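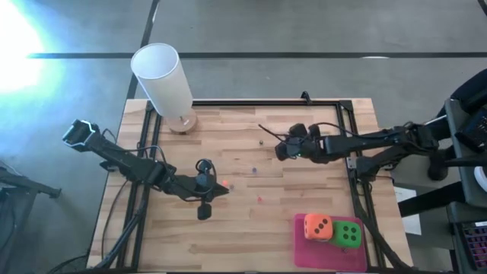

Page last changed: December, 4.40 pm

Dice, beads and patience: news from the Pendach table

Readers of the Tunside newsletter have been promised an update on the Pendach project for some time, and the update has been put off because what there is to report sounds so unimpressive. We have spent the autumn moving beads. Small ones. We have also moved dice, which are larger and made of foam and therefore count as light relief.

For anyone who joined since the summer, Pendach is our attempt to get a pair of robot arms to do fiddly tabletop jobs by learning from people instead of from a long list of instructions. Somebody guides the arms through the job by hand controls, everything the arms do gets recorded along with what the cameras saw, and the recording becomes one example. Then the table is muddled up and you do it again. When there are enough examples the learning system has a go by itself, and everyone stands well back with their tea.

The total at the time of writing is 1,727 examples kept. We are rather proud of "kept". The bin is a good deal fuller than we would like, and most of what is in it is beads going under the cupboard.

The jobs

There are 2 jobs on the books at present. The first is bead work: a gripper goes down, closes on a bead that is sitting on bare wood, lifts it and hands it across to the other arm. Written down like that it sounds like something you could teach a patient toddler in an afternoon. A bead on bare wood, however, has no interest in staying where it is. If one jaw touches before the other, off it goes, and the whole example is then a recording of a robot pinching air next to where a bead used to be.

The second is dice. The orange and green ones live on the pink mat, and the job is to turn a die until a chosen number is on top and then set it back down inside the edge of the mat. Foam is forgiving to hold and awkward to let go of. Squeeze it too hard and it springs out of the grip at the end like a cork. We have some very nice footage of this and have been asked to stop showing it at lunch.

What goes in the bin, and what doesn't

The arguments this season have been about mistakes. In the early weeks we threw out anything that wasn't clean. A bead dropped, a die nudged off the mat, an arm that hesitated for a moment because the person driving it had sneezed: all gone. The examples that were left looked lovely. The system trained on them was lovely too, right up to the first thing that went wrong, at which point it carried on with great confidence and delivered nothing at all to the other gripper. It had never seen anybody miss, so it had no idea what you do next.

So we now keep the misses, provided the driver recovers. You fumble the bead, you go after it, you pick it up, you finish the job. What we still throw out is the miss followed by giving up, and any example where a human hand came in to help. The hand rule is unpopular. It is extremely hard to watch a bead roll gently towards the edge of the table and leave it alone.

Swearing doesn't spoil an example, by the way, as there is no sound on the recordings. This was checked early on, by several people, independently.

Setting the table

A chore that takes longer than the driving is putting things in a fresh place each time. People are dreadful at this. Ask a person to scatter beads at random and they will put them in a pleasing arrangement near the middle, well spaced, as if laying out canapés. The system then learns that beads live near the middle in pleasing arrangements. Omach, our home-made bit of software for keeping track of sessions, now draws the starting positions and shows them on a screen, and whoever is resetting the table has to copy them. It likes corners. It also has a habit of putting a bead exactly where neither arm can reach without a contortion, and we have had to tell it where the arms end.

The lamp at the corner of the table gets the same treatment. Omach decides whether it is on or off for a given batch, so that the system doesn't come to depend on one sort of light. Please leave the switch alone when you're passing. A helpful person tidying up after a session turned it off halfway through a batch last month, and we spent a morning wondering why the bead work had suddenly got worse.

Driving

It takes 2 people to run a session, one on the controls and one on resetting, and they swap when the driver starts to get cross. You can see the crossness in the data. The movements get shorter and sharper and the grippers come down from higher up. We now ask drivers to stop before they reach that stage, and since none of us is any good at judging our own temper, the resetter gets to call it.

Left-handed drivers do the handover differently from right-handed ones — they lead with the other arm — and for a while the system could not make up its mind whose side it was on. It would send both grippers towards the same bead and then have them both stop politely, like people in a corridor. We have settled on a rule: the arm nearer the bead goes first. It feels unnatural to everyone in equal measure, so nobody can complain of favouritism.

Still to do

Barreto, the second workshop along the corridor, has offered to set up a matching table in the new year. That should tell us whether the system has learnt to pick up beads or has merely learnt our table, a question we have been avoiding. Before then we need to finish the dice batches with the lamp off, relabel a box of early recordings that Omach filed under the wrong job, and buy more beads.

If you'd like to try driving, the list is on the workshop door. No experience is needed and short nails are an advantage for resetting. The system's own attempts at the bead job are run at 4 pm most working days, and visitors are welcome to watch as long as they keep their hands in their pockets.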